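Marketing catch-up, Wednesday, started 10.10 (late, room double booked)

Present: marketing, web, customer service, one from sales till 10.45. Apologies from design.

Last minutes agreed. One correction — the Trulgate renewal is in April, not March.

## 1. Text message reminders

Trial went out to the Belia trade list, 2000 numbers. 346 people clicked through to the offer page. Sales pleased. Customer service less so, a fair few replies came in to a number that doesn't take replies, and people then rang to ask why they'd been ignored.

Discussion on whether to pay for a two-way number. Web says Trulgate can do it on our current plan but the replies land in a separate inbox that somebody has to watch. Customer service will not take on another inbox without hours to go with it. Left there for now.

Agreed:

- next text to say "don't reply to this message" at the start and give the phone number
- no texts before 9am or after 6pm
- opt-out wording to be checked against what Wieser sent over, ours is a bit short
- sales to stop promising customers a text on the day, we can't do it yet

## 2. Old contacts

3339 contacts have not opened or clicked anything in over a year. Long chat about this. Sales want to keep the lot. Marketing want one last "do you still want to hear from us" message and then take off anyone who does nothing with it. We pay by list size so it does cost us.

Compromise: one message, then a second a fortnight later with a different subject line. After that they come off the main list but stay in the export, so sales can still look up a name. Sales accepted, not happily. Customers with an open order are to be left out of it altogether — web to build that filter first, and nothing goes until it's been tested.

Question about people who signed up on paper at the Bandum open day. Forms are in the filing cupboard, half not typed up. Need doing before the clear-out or we'll lose them. Marketing to split the pile with customer service.

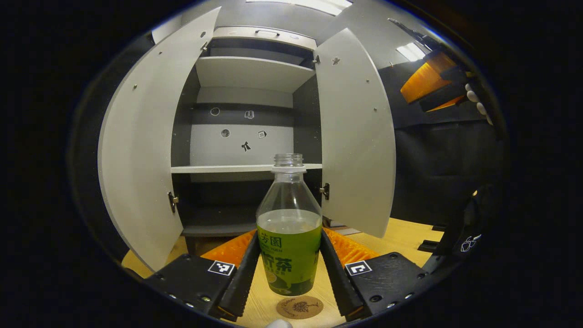 ## 3. Birthday offers

Still sending in the wrong month for anyone whose date went in the American way round. Web knows about it. Fix is simple for new sign ups, the old ones need going through by hand where the day is 12 or under.

Offer itself: 6 per cent off felt mean to most round the table. Free delivery suggested instead. Sales to come back with what that would cost per order. Keep the present offer running meanwhile, no change to the artwork.

## 4. Wieser joint mailing

They want to share a mailing in the spring, our customers and theirs, one message each with the other firm's offer at the bottom. Nobody against in principle. Worries were:

- we must not hand over addresses, each side sends to its own list
- who answers complaints
- their logo is enormous

Marketing to write back saying yes to a small go at it, one product, and ask for numbers afterwards in the same layout as ours so the two can be compared. Belia range looks the best fit. Sales asked whether Wieser would mind us leaving prices off. Will ask.

## 5. Preference page

Page where people pick what they hear about. Currently eleven tick boxes and most people tick none or unsubscribe. Web showed a shorter version on the big screen, four boxes plus a "less often" button. Liked. Some back and forth on "less often" — does it mean monthly? Agreed monthly, and say so on the button.

Customer service asked for the phone number to be on there as well. Yes.

Design need to see it before it goes live as the green is off. Web to send them the link today.

## 6. AOB

Automatic order confirmations still signed off with the old office adress. Web to change this week.

Bandum have asked again if we're coming to the open day. Decision next time, need the stand price.

Shared login for Trulgate to stop. Everyone gets their own, web will send invites, please accept them when they come becuase they run out after two days.

Sales item on the price list held over, had left by then.

## Actions

- Web: open order filter, date fix, confirmation address, logins, link to design
- Marketing: two messages for old contacts, reply to Wieser, opt-out wording
- Customer service: half the paper forms
- Sales: free delivery cost, stand price from Bandum

Closed 11.20. Next one same time, small room.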